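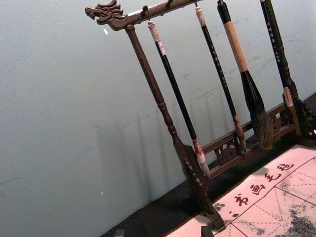

From: Plater
To: Binska Brush and Ink list
Subject: Re: Drying brushes, hanging vs. flat

> Quick question for the group. I've been leaving my brushes flat on a
> towel overnight and the big one is starting to shed. A shop told me I
> need a rack and quoted me 229 for one with dragons on it. Do I need
> the dragons? Also, do you hang them up right after washing, or let
> them dry some first? And what do you do with a brush that has no
> loop?

You do not need the dragons. I have a dragon, and as far as I can tell it has never improved a single stroke. It sits out at the end of the crossbar with its mouth open, collecting dust in the mane, and every couple of months I go after it with an old toothbrush. If you hate dusting, get the plain kind. If you get the carved kind anyway, welcome, we'll compare toothbrushes.

What you want from a rack is height. Your longest brush has to hang free, tip pointing down, without touching the base. Measure it with the loop pulled tight, because the loop always adds more than you think. Mine is dark wood with metal hooks under the bar and it handles the everyday brushes fine. The fat one hangs in front of the lower rail like a sleeping bat, and if I'm careless it rests against the wood and dries with a dent on one side. Turn it once while it's damp and the dent goes away. Mostly.

On timing: rinse in cool water until it runs clear, then rinse again because it wasn't clear. Squeeze (don't wring) from the heel down, shape the point with your fingers, and lay it flat on a paper towel for 10 minutes. Then hang it. If you hang it sopping you get gray drips on whatever is underneath, which in my case was a finished piece. I'd only liked it a little, but still.

The shedding may have nothing to do with the towel. Old ink dries up inside the heel and pushes the hairs loose, and big brushes hide it well. Try soaking just the hair for an hour and see what color the water goes. If whole clumps come out the glue has let go, and you're shopping for a brush too.

No loop: tie a bit of waxed thread around the cap, tight, with a dab of glue on the knot. Some brushes have a little hole up top, some don't. I wouldn't drill one. I drilled one.

As for price, 229 is silly unless you're in love with it. The Atov import place had plain ones with 6 hooks back in June for a lot less. They were a bit wobbly, but a folded business card under one foot took care of that.

Does anyone still have the washing handout from the Arabzadeh workshop? My copy got dripped on too.

Plater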